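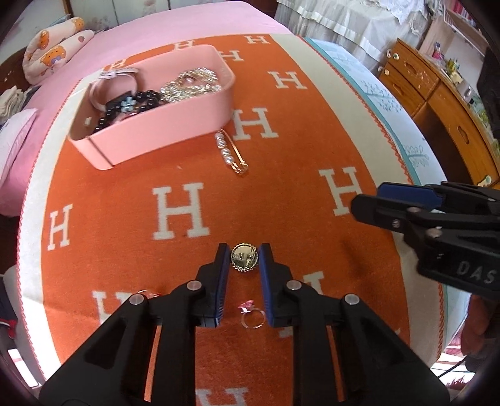

## Hand-held grippers: set-up and care

These are the questions we get most often at Zurico about the paired hand-held grippers. They cover the units with the blue ribbed pads. The older Zandier pair has its own page.

### Which unit do I pick up first?

It doesn't matter, as long as you start both before you touch anything on the work surface. Hold them clear of the tray, open and close each one fully three times, then begin. If the reading on either unit doesn't return to zero when the jaws are shut, stop and do the zeroing steps below.

### How do I zero the jaws?

1. Wipe both pads with a dry cloth.
2. Close the jaws with no object between them and hold for a count of five.
3. Press and hold the zero key on the tablet until the number settles.
4. Open fully. The reading should be within 21 counts of 1,162.

If it's further out than that, repeat once. If it's still out, one of the fingers has probably shifted at a pivot. Go to the question on pivots.

### Why do we check with jewellery?

Small hard items show up a worn pad or a crooked finger sooner than soft ones do. A coin with a scalloped rim will rock if the pads don't meet square, and a thin ring will slide out from under a pad that has gone smooth. We keep the tray of larger pieces close by and work on one loose item at a time. Bracelets and chains catch in the slots of the arms, so do those last.

### Does the surface matter?

Yes. A blanket gives a little under the fingertips, so you can come in low without jarring the fingers. On a hard bench, stop just short of the surface. Pull the cloth flat before you start and again whenever it bunches up.

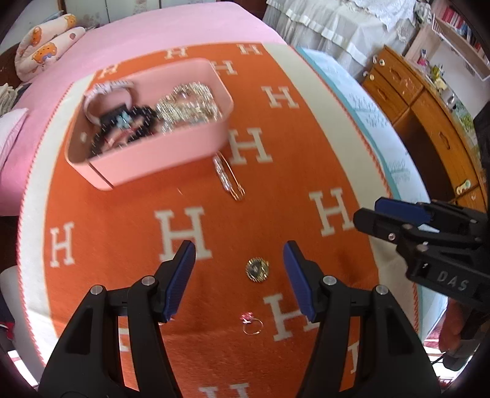
*Answers in this part by Lợi Lã, bench and repairs. Last looked over in April.*

### Where are the pivots, and how tight should they be?

Look at the jaw side of the gripper and you'll find four round fastener heads, two to each finger assembly – one at the outer joint and one at the inner. They should be firm enough that the finger has no side play and loose enough that it swings without sticking. Tighten an eighth of a turn at a time and try the jaws after each one. Do the same joint on the other side before you move on, or the fingers will end up meeting off centre.

Don't use thread locker. It creeps into the joint and we have to replace the whole finger.

### When do the pads need changing?

At 1,000 closes, or sooner if the ribs have worn flat at the tip. Check at 700 and write it on the card. Change both pads on a gripper together. A new pad facing an old one will twist small objects as it closes.

Spare pads are in the Urbańczyk drawer, second row. Please don't use the grey ones from the Drokgate box. They fit, but they're too hard for rings and beads.

### Can I clean the pads with alcohol?

No. Use a cloth dampened with water, then a dry one. Lint from blankets collects between the ribs and a soft toothbrush gets it out.

### What do I do with the cable?

Keep it behind your hand and off the work surface. It should have enough slack to reach the far side of the tray. If you feel it pull, stop and move it – a tight cable tilts your wrist and you'll start blaming the fingers.

### The two grippers keep knocking each other. Is that a fault?

Usually not. Bring one in from the near side and the other from the right, and leave the second one parked with its jaws open until you need it. If they've had a proper knock, check the pads for nicks and zero both again.

### Which one is faulty if the tag has come off?

The "DAS" lettering on the body doesn't tell you which unit you have. Read the number on the underside and put that on the repair slip.

### How do I send one in?

Jaws closed, cable coiled loosely, repair slip in the bag. Leave the pads on, even if they're worn out, as the wear pattern helps us find a bent finger. Drop it at the bench before 3 pm if you want it looked at the same day.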